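Home | About | Services | Rates | Journal | Contact

About Farah

Farah is a small company that sorts out the mess under, behind and between other people's desks. Cords, chargers, power strips, the adapter that belongs to a printer you gave away. We untangle it, label it, tie it up and leave.

Divina Talavera started the business in a sublet with one outlet and a lot of opinions. Torben Mühlbauer joined the following February, having been hired to paint the place and stayed to complain about the extension cords. There are 12 of us now, and we have finished 436 rooms. Divina keeps the list and reads from it at parties.

Our method is dull. Everything comes out onto the floor first – all of it, including the part you were hoping to leave behind the bookcase. Then each cord gets followed from one end to the other by a person with patience, usually Rezaul Uddin. 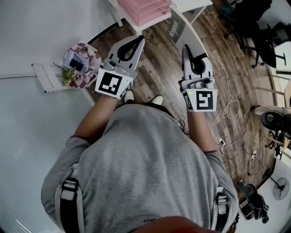

After that come the labels. We write them by hand, in capitals, because Timo Sauerland's label printer once named 87 cables "Lamp." Anything without an owner goes in a bag, and the bag stays with you. We don't want it.

We work in homes, studios and small offices. We don't do wiring inside walls, and we don't give opinions on your rug unless asked.

Subscribe to our newsletter. We send it when we remember.

Recent from the Journal
- The drawer of old chargers
- How long should a cord be?
- Vangelis Gavalas on Velcro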